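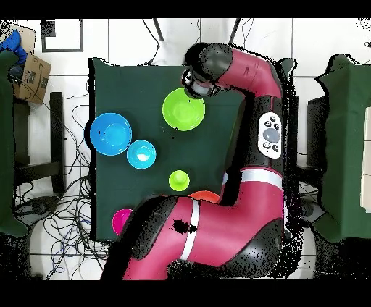 Veronika Jakab wrote back on the draft that she'd asked for a machine to clear the table after tea and got one that needs the table laid out for it first, so could section 4 please say plainly what it can do and what it can't. Fair enough. Section 4 rewritten below.

4. TABLE CLEARING (DISHES), SET-UP AND FIRST RUN

Short answer to Veronika. Can it do the washing up? No. Can it clear a family table on its own? Not yet. Can it pick up plastic bowls and cups one at a time and put them where you've told it? Yes, mostly, if you do the steps in 4.2 properly.

4.1 Before you start

Plastic dishes only. No glass, no china, no cutlery. Cutlery is a seperate job and Dromex haven't got a grip for it that we'd sign off.

Plain cloth on the table, one dark colour, matt. Patterned cloth gives false edges. White cloth plus white dishes, forget it.

Dishes empty. Not "nearly empty". Sándor Pintér's soup test is the reason there's a caution further down.

CAUTION: Keep hands, sleeves and children off the table while the arm has power. Stop button within reach of whoever is running it. Check the stop works before every session, not once a week.

4.2 Laying out

1. Power on, wait for the steady light. Don't touch the arm while it homes.

2. Cloth flat, tucked, no folds. A fold under a cup tips the cup.

3. Put the dishes out right way up. Leave a hand's width between them. It can manage closer but you'll be standing there picking things up off the floor.

4. Mix of colours is fine, helps if anything. Same colour bowl next to same colour cup is where it gets muddled and treats the two as one big dish.

5. Move the arm to its park position and take the "clear view" shot from the Vimitz menu. If the arm is over a dish when you take the shot, the dish isn't in the list and it won't be picked. It may well be knocked.

6. Check the list on the screen against the table. Anything missing, nudge it and take the shot again. Do not carry on and hope.

Note: large flat plates are the weak point. The gripper wants a rim to get hold of. Bowls and cups have one, a shallow plate hardly does. Leave plates for last or do them yourself.

4.3 First pick

1. Choose ONE bowl. Somewhere near the middle of the reach, not right up against the base.

2. Speed to 2. Leave it on 2 for the whole first day. People always turn it up.

3. Press Hover. The gripper goes over the bowl and waits there. Look at it from the side and then from the front, get down level with the table if you can. 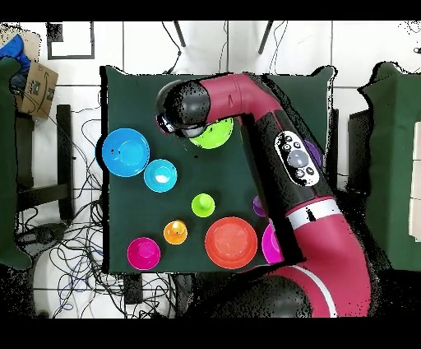
4. If the gripper is off to one side, press Back and redo the clear view shot. Don't correct it by pushing the arm. Pushing it throws the zero out and then every dish is wrong by the same amount, which takes ages to spot.

5. If it's centred, press Pick. It goes down, closes, lifts a little and waits again. Press Place.

6. Repeat with a cup. Cups are harder than they look, small target and they roll once they're over.

CAUTION: If a dish is hanging over the table edge, stop and move it in by hand. The arm presses down slightly before it closes. Overhanging plate, pressed on the wrong side, goes on the floor.

4.4 What to expect

Kristóf Kelemen's log up to Sun 13 March has 3,321 picks attempted, all plastic, all on dark cloth. 223 dropped or missed. Sounds good untill you picture doing your own dishes at that rate, every day, with something you like the look of. And that's with a person laying the table out nicely beforehand, and a person watching, and it's slower than the person.

So who is it for? At the moment, canteens and training kitchens where the dishes are all the same and somebody's standing there anyway. Home use, no. Ask us again later.

4.5 If it goes wrong

Arm stops mid-reach, amber light: something's in the way, or a cable has snagged. Power off, clear it, home again. Keep cables off the table top and out from under the feet of anyone walking past.

Error 978: gripper closed on nothing. Usually the dish moved after the shot. Retake it.

Dish stuck in the gripper: do NOT pull. Hold the dish from underneath, press Release.

Picks the same empty spot over and over: shiny patch on the cloth, or a reflection inside a bowl. Turn the lamp away and retake.

Anything else, ring Sânziana Voicu on the Dromex desk and have the log open before you ring. Section 5 (stacking) still to come, don't try stacking off the old sheet.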